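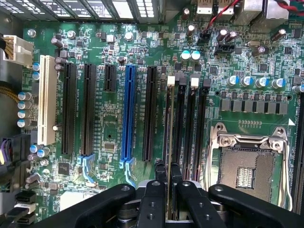 Keep or bin: old desktop parts in a small house

Started by trotley_col

We're moving from a three bedroom place to a two bedroom unit and I have to get the garage down to one shelf. The worst of it is computer stuff going back to when the kids were in primary school. Boards, memory, power supplies, a tub of ribbon cables, 2 beige cases. My wife's view is that all of it goes. Mine is that some of it is worth keeping or selling. What rule do people use?

graltness_jan
If you haven't touched it in a couple of years, it goes. I cleared my late father's shed that way and there's one thing I wish I'd kept, and it wasn't a computer.

vignesh_arumugam
Depends on the age. Boards that still have old PCI slots are wanted by people running older sound cards, label printers, CNC controllers and so on. I sold one last November to a joinery shop for 300 dollars because their panel saw software needed it. Newer stuff from ten years back is worth close to nothing.

Power supplies I would not keep. They age in storage and they're cheap to replace.

okumley_pete
300 is a one-off. Most of what I've listed sits for months and then someone offers ten bucks and wants it posted to Darwin. By the time you've found a box and driven to the post office you've worked for free. Take the lot to the transfer station. Ours has an e-waste cage and it costs nothing to drop off.

vignesh_arumugam
Ten minutes to look up a model number is not a big job. I'm not saying list every cable.

okumley_pete
It's ten minutes per item and he's moving house.

trotley_col
Moving in five weeks, so Pete has a point. But I'd be annoyed to put something in the cage that a business would pay for. Is there a quick way to sort it?

sunil_s
I did this for our office when we gave up the second floor. Three piles on the lawn:

Complete machines that turn on. Wipe the drives and give them away locally.
Loose boards and cards. Write down the model numbers in one go, search them that night, list anything that shows sold prices over your limit. My limit was 50 dollars.
Everything else, e-waste.

Took a Saturday morning's worth of effort and I made 485 all up. Nearly all of that came from three items.

graltness_jan
What about the drives? I paid Deligiannis in town to shred mine and got a receipt for it. Dad had tax returns on there going back decades.

sunil_s
For spinning drives I do one full overwrite and then drop them off. If a drive won't spin up I take it apart. Shredding is fine if you'd rather pay.

okumley_pete
Drill press. Four holes. Wear glasses.

vignesh_arumugam
Please don't drill if there's a chance you want the photos off it. Col, check the drives before you do anything else. People find baby photos on these all the time.

trotley_col
Good call, there would be photos from the caravan trip on one of them. I'll pull the drives first.

Other question: memory sticks. I've got an ice cream container full. Worth anything?

sunil_s
The small old ones, no, unless someone needs a matched pair for a repair. Scrap buyers pay a bit by weight for the gold edges but you need a lot more than an ice cream container. Put them in with the boards you list, buyers like getting a board with memory.

okumley_pete
Petrol to the scrap yard will cost more than they pay you.

vignesh_arumugam
On that one we agree.

trotley_col
Update, 27 March 2026. Photos copied, 1,000 and something of them, including the caravan ones. Two boards listed. Cables and power supplies went to the cage along with the cases. I've kept one box and it fits on the shelf, but my wife says the shelf was meant for the camping stove.

graltness_jan
Where's the stove going?

trotley_col
Under the bed for now.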